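Tilmont Residence Hall
Frequently Asked Questions: Food in Rooms and Shared Kitchens

These answers apply to all residents of Tilmont Hall and to overnight guests. They should be read together with the housing agreement.

May I keep food in my room?

Yes. Residents may keep dry goods, baked goods and unopened snacks in their rooms. Food should be wrapped or kept in a container with a lid. Fresh meat, fish and dairy products belong in the kitchen refrigerators. 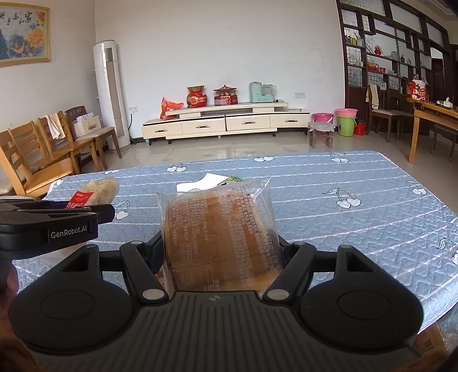 Open food left on desks, windowsills or floors may be removed during room checks. Residents receive written notice at least two days before a check takes place.

Does bread need to be refrigerated?

No. Most bread keeps well at room temperature and goes stale faster in a refrigerator. If you cannot finish a loaf, slice it and freeze it. Each kitchen freezer has one drawer per room, marked with the room number.

My family sends food from abroad. Is that allowed?

Packages may be sent to the front desk, subject to customs rules. The desk has no cold storage and will hold a package for 13 days. If the label is in a language your roommates do not read, we ask that you tell them about nuts, sesame, milk or eggs before sharing – several residents have serious allergies.

What kind of bag or container should I use?

Any clean bag or box that closes fully is acceptable. Zip-top bags suit single pastries and small portions. Paper bags alone do not keep insects out.

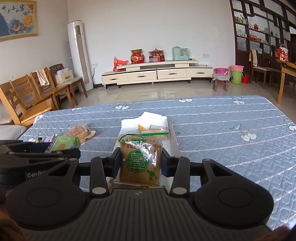

What happens to unlabeled food in the kitchens?

Shared refrigerators are cleared every second week. Items without a name and room number are thrown away, and the hall does not pay for replacements.

I have seen ants or mice. Whom should I tell?

Report it to the front desk the same day. Please do not use sprays or traps of your own. Helmut Tiedemann, Building Services, arranges all treatment.

May I use a toaster or rice cooker in my room?

No. Cooking appliances may be used in the kitchens only – this includes kettles without automatic shutoff.

Last updated: 19 September 2025

Comments (3)

Olaia Echevarría
Is the freezer drawer on the third floor meant to be shared between rooms 20 and 28? Both numbers are on it.

Front Desk
Thank you for telling us. Room 28 has the lower drawer. The label will be replaced.

Živko V.
Please could the clearing dates be posted on the kitchen doors? I lost a whole cheese in May.

Related pages
Laundry Room Hours and Rules
Receiving Mail and Packages
Guest Policy
Room Checks: What to Expect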